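Cloth on Stone-Look Tops: A Talk About Work Surfaces
Mon 6 December

Omolara Uzor has spent nine years choosing tables and seating for shared workrooms, the last two of them at Catero. We spoke about tabletops, small fabric items and what a table needs around it.

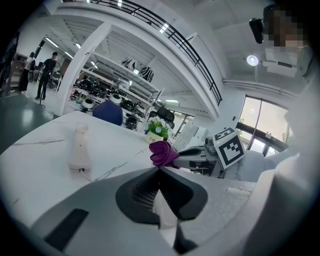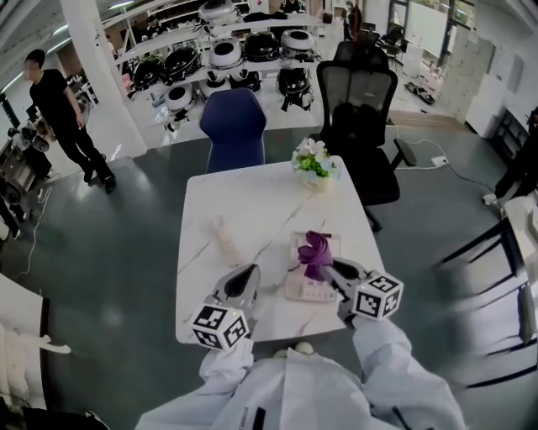
White marbled tabletop, purple cloth, potted flowers.

Tanko Iyamu
Staff Writer, Workroom Fittings

Uzor's first question to any client is what will be put down on the table. The answer is usually vague. "They say 'general use,'" she said. "General use is a category in our order form, number 10, and I would like it removed. Cloth behaves differently from paper, and a bottle behaves differently from both."

Her view of white marbled tops is mixed. The gray veining hides light scuffing along the long edges, where sleeves and forearms make contact. It does less for lint. Dark or saturated fabric sheds fibers that show on the white areas between veins, and she asks clients who handle cloth to wipe the top at the end of each session with a damp microfiber square, then a dry one. Spray cleaner goes on the square. She has replaced two tops at the Allurton site on account of cleaner that got into the edge seam.

Gloss is the other matter. A polished top reflects overhead tube lighting in long bands, and pale or translucent items become hard to pick out against it. "Anyone who has looked for a beige bottle on a white table knows this," Uzor said. "A colored item solves it. Purple is very good. Yellow is poor under cool tubes."

I asked about trays. She is in favor of them for anything soft. A crumpled piece of fabric set straight on a smooth top tends to slide when one end is lifted, and it opens out. A shallow tray with a raised edge limits the travel. In trials she ran with Suleiman Adeleke in August, cloth gathered into a rosette kept its shape longer on a tray with a matte base. The sample was small and the results have gone no further than an internal note, filed as 2203.

"Folding was the variable we controlled badly," she said. "Suleiman gathers from the middle and twists. I fold a strip and roll it. We got two different objects and gave them the same name in the table of results."

On plants she is stricter than I expected. She allows one pot per table, at the far end from the working side, with a saucer if the plant is live. Flowers are acceptable. Trailing plants are refused, as they collect lint and get caught in cuffs.

Cables are handled the same way. Anything that stands on the top and needs a lead should have it run to the nearest edge and clipped there. A thin lead lying across the surface will be dragged the first time a cloth is shaken out.

We finished on seating. Catero buys mesh-backed chairs for long sessions and upholstered ones for short meetings, and the two kinds end up mixed at the same table within a few weeks. Uzor no longer corrects this. Her requirement is that chairs on the far side be low enough in the arm to go under the top. The Siltach model meets it. The Pritchard model does not at its standard setting, and its arms have marked the underside of every table it has been paired with.

She is now writing a cleaning sheet for the marbled tops, one side of one page, to be kept with each table. The section on seams is finished. The section on adhesive residue is waiting on Adeleke's tests.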